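Reading the Packet: Food Labels and the Hurried Shopper
Yu-na Ko and Tanveer Satti, Flindon College

Our survey asked 100 shoppers in Jillwood whether they read the label before buying dried food. Most said yes. We then watched the aisle for 10 minutes and saw two people do it, one of whom had lost her glasses. 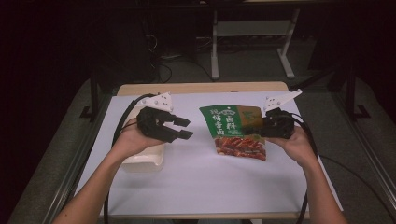 Print size was the main complaint. Shoppers over sixty told us they give up and go by colour, a system that works until the shop changes supplier. We did our own reading with the packets partly upright on white paper, as with the food package on the table, and still argued over the small lines. Tanveer wants it noted that he won.

Imported goods raised another problem — the translated sticker often covers the cooking time.
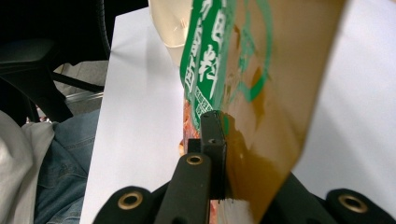 Fig. 2. Amber plastic bag with green label band and white Chinese characters.

Dong-geon Geum kindly translated for us until lunch. The full survey form is in Appendix A, with the spelling corrected.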